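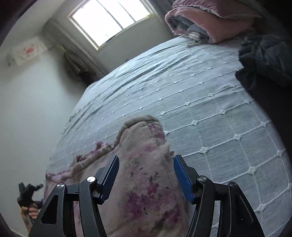
Gripper on the floral blanket, blue pads either side of the fold.

Fault notes from the Stisgate blanket job, for anyone running the same hand-held grippers. Short thread.

1/ Symptom: the recorded finger opening drifts. Jaw fully open reads as partly closed, and it gets worse over a session. Log shows nothing. No error, no dropped packets.

2/ We lost 77 of 605 episodes to it before anyone plotted opening against time. All 77 came off one gripper. The other unit was clean.

3/ First suspect was the encoder. Swapped it. Same drift. Second suspect was the Plodum firmware update. Rolled it back. Same drift.

4/ Cause: a pivot screw on one linkage backing out. Thick fleece loads the fingers sideways every time you close on a fold, and the screw walks. Play in the joint goes straight into the reading.

5/ Safety side: with the screw out up to 3 mm, the plates can nip a fingertip if you steady the linkage by hand. One operator did. Skin not broken, still went in the incident log. Keep fingers off the plates.

6/ Fix: threadlocker on every pivot, paint mark across each head, check the marks at every battery change. Zero the opening at the start and end of each session and reject the session if the two disagree.

7/ 600 closes on the same blanket since then, marks still lined up. The Lesska pads are fine and stay on.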